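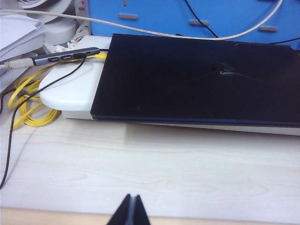

机の上の黒いノートパソコン

サイト内検索 キーワードを入力 検索

[夜間航法ML:2748] Re: 歩測の数え方、みなさんどうしていますか
差出人:Hanane Nasr
宛先:夜間航法メーリングリスト

ナスルです。アッケルマンさん、質問ありがとうございます! 歩測の話となると黙っていられない性分なので、長くなります。お茶でも用意してから読んでください。

> Wiebke Ackermann さんは書きました:
> 予備役の航法課程を12月に受けることになりました。
> 昼間の地図読みはそこそこできるのですが、夜になると
> 歩数がわからなくなります。話しかけられると一発で飛びます。
> ビーズを使う人、小石をポケットで移す人、頭の中だけで
> 数える人と、教官によって言うことが違って困っています。
> それと、斜面での補正はどのくらい見込めばいいのでしょう。
> 平地の数字をそのまま使ったら、チェックポイントを
> 通り過ぎてしまいました。

まず数え方ですが、私は断然ビーズ派です。背負いひもの左肩、あごを引けば唇が触れるくらいの高さにつけています。紐は二段に分けて、下の段に9個、上の段に4個。100メートル歩くごとに下を一つ引き、9個引き終わったあとの次の100メートルで1000メートルになるので、上を一つ引いて下を全部戻します。手袋をしたままでも玉が指に引っかかるように、少し大きめの玉にしておくと冬場は本当に楽ですよ。私も最初は小さい玉で作って、オケル(Okel)演習場の雪の中で二つまとめて引き、まるまる100メートル手前で「ここだ!」と宣言してしまいました。班長の沈黙が長かったです。

小石派も悪くありません。イシュタルの……と書きかけましたが、これは別の話なので今度にします。小石の弱点は伏せたときです。匍匐から立ち上がったら、右のポケットも左のポケットも空になっていたことがあります。

話しかけられると飛ぶ件、よくわかります! うちの班では歩測係を二人置いて、二人には移動中話しかけないという決まりにしています。休止のたびに二人の数を突き合わせて、ずれていたら平均を取り、地図に両方の数字を書いておきます。あとで足跡をたどり直すとき、この書き込みにずいぶん助けられました。係は左足が着いたときだけ数えます。両足で数えると数が大きくなって、疲れてきたころに桁を落としがちです。

さて斜面の補正。これは正直、自分の脚で測ってもらうのが一番です。私の場合、平地の100メートルは左足で64歩、装具をフルに背負うと67歩になります。フィルテッティ(Filtetti)の東側、あのだらだら続く松林の上りでは74歩でした。下りは人によって分かれるところで、歩幅が伸びる人もいれば、ひざをかばって縮む人もいます。私は縮むほうで70歩。夜はこれにさらに三、四歩足しています。足元が見えないと、自分で思う以上に慎重になるようです。

測るときは、巻尺で100メートルを取ったコースを昼に三往復、同じところを暗くなってからもう三往復してみてください。空身で測った数字は本番では使えません。靴も背嚢も、課程で使うものを全部身につけて! 結果は防水の手帳の見返しに、平地・上り・下り・やぶの四つに分けて書いておきます。私は手帳の表紙裏に鉛筆書きで、もう三回も消して書き直しました。

チェックポイントを通り過ぎる件については、歩測だけで止まろうとせず、「行き過ぎたらわかる線」を出発前に決めておくのがおすすめです。沢でも林道でも尾根の切れ目でもかまいません。目標の手前に目印が一つ、奥に止め線が一つあれば、歩数が多少ずれてもあわてずに済みます。去年のユレッティ(Juletti)の課題では、目標の奥に古い石垣が走っていて、受講した20人ほどのうち、半分以上がそこまで行って引き返しました。引き返せた人は全員時間内に着いています。石垣を止め線にしていなかった組は、そのまま隣の谷に下りました。私です。

コンパスの持ち方も少しだけ。胸の前でまっすぐ構え、小銃は必ず体から離すか、測る間だけ隣の人に預けてください。金属の近くで針が振れるのは教本に大きく書いてあるのに、暗くて寒いと忘れます。蓄光は休止のときにポンチョの中で赤色灯を当てて足しておきます。

そうそう、ヤシル・リンドさんが前に紹介していた「エザト(Ezzat)式」の練習、やってみました! 二人組になって、片方が数えながら歩き、もう片方が途中で電話番号や好物の話を振って邪魔をするというものです。ばかばかしくて大笑いしながらやったのですが、一週間続けたら、話しかけられても玉を引く指が勝手に動くようになってきました。課程までにまだ日があるなら、ぜひ誰かをつかまえて試してみてください。家族でもできます。うちでは妹のラニアがやたら邪魔がうまくて、私の記録はいまだに320メートル止まりです。

防水手帳の見返しに貼る換算表が必要な方は、このMLに返信をください。手書きのものを清書して送ります。アッケルマンさん、測った歩数が出たらぜひ教えてくださいね。上りと下りの差がどれくらいになるか、今からとても楽しみです。

Hanane Nasr

コメント(4)

Yasir Rind
エザト式、広まってうれしいです。慣れてきたら邪魔役に数字を言わせてください。「27、28、29」と横で唱えられるのが一番効きます。

Shuzhen Tang
ビーズの紐は何を使っていますか? 私のは濡れると玉が動かなくなり、引いたつもりで引けていませんでした。

Hanane Nasr
タンさん、芯を抜いたパラシュートコードです。それでも濡れると固くなるので、玉の穴を少し広げてあります。丸やすりで十分ですよ!

Wiebke Ackermann
詳しいお返事ありがとうございます。さっそく平地だけ測ってきました。装具ありで左足71歩です。思っていたより多くて驚きました。上りは坂を見つけてからまた報告します。換算表もいただきたいです。

関連する投稿
赤色灯の明るさ、どこまで落とせるか
磁北線を地図に引くときの定規の選び方
Re: 冬の休止で体を冷やさない座り方
オケル演習場の北側、新しい林道について
背嚢の重さと歩幅の記録
Re: Re: 二人組での地図読み練習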